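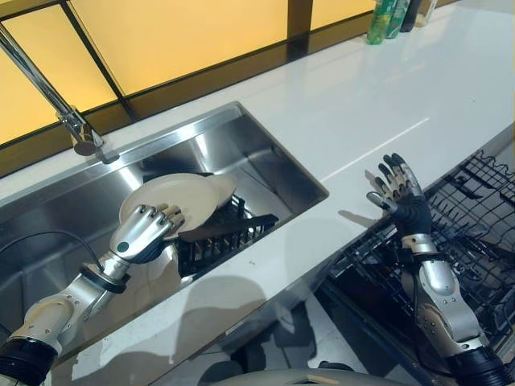
Tirulwood shared kitchen, Plendton
Sink and washing-up area – monthly check, April
Form 47

1. Sink basin
Result: Pass
Brushed steel walls sound. No dents or rust found. Light scale along the back wall, cleaned off with descaler during the check.

2. Dish rack
Result: Pass with comment
Black wire rack, kept in the bottom of the basin. Tines straight and evenly spaced. Lift the rack out at the end of each day and wash underneath. There was food waste under one corner.

3. Plates
Result: Pass
Beige plates checked front and back for chips and crazing. Stand them in the slots, one to a slot.

4. Knives
Result: Action needed
Knife left lying across the top of the rack. Knives are not to be left in or over the sink – wash, dry and put away straight after use. Same comment as last month.

5. Tap
Result: Pass
Chrome, gooseneck spout. No drip after two minutes turned off. Base tight to the counter. Hot water took longer than it should to come through, so this goes on the list for Naqvi Plumbing, job 1129.

6. Waste and overflow
Result: Pass
Drains freely. Strainer emptied. Trap under the sink dry to the touch.

7. Worktop
Result: Pass
White, glossy, wiped down. Sealant round the sink opening complete. Use the Sirnard spray only, no scouring pads.

8. Cloths and brushes
Result: Action needed
Washing-up brush worn flat. Replace. Cloths were clean.

Actions carried forward
Item 4 – put up a reminder by the sink. Knife block to be moved nearer.
Item 5 – plumber to look at hot feed.
Item 8 – new brush, stores code 118.

Next check: May, before breakfast service.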